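3.2 Resistance and step height

The home steppers were tested in the gym at Okbridge in two blocks, one in the morning and one in the afternoon. Each of the 173 participants used the Bultis stepper at the low and the high resistance setting, with 40 minutes of rest between them. The order of the two settings was assigned by draw. Participants wore their own shoes and were told not to hold the wall.

Step height was read from the pedal sensor and checked against the reading on the Lasa counter. The two agreed at low resistance. At high resistance the counter missed short steps, mostly in the last minutes of a session, so the pedal sensor values are used in all the tables. Sessions with fewer than 512 recorded steps were left out of the fatigue analysis but kept for the comfort scores.

Most participants took shorter steps at the high setting. The change was larger in those who had not used a stepper before. Adding the elastic bands lowered the step rate at both settings – several people stopped stepping for a moment each time they raised their arms – and we did not find a clear effect of band strength. Comfort scores followed the Espinoza scale and are given in Section 4.

The pedals were rated by the maker for 2000 hours of use. We did not test wear, and the oil in the pistons was not changed during the study. Two steppers were swapped out in June after they began to squeak.

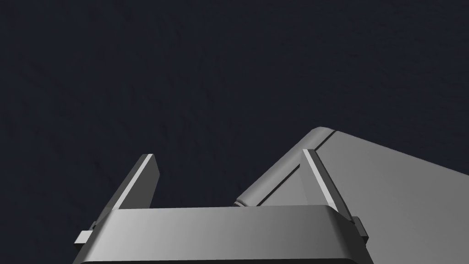
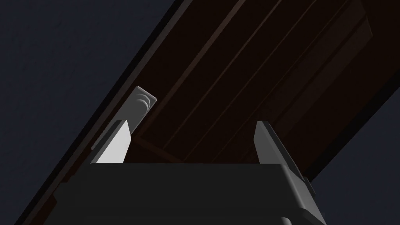
Figure 3. Simulation renders, each with a gripper in view.

3.3 Heart rate

Heart rate was recorded with a chest strap from the second minute of each session until the participant stepped off.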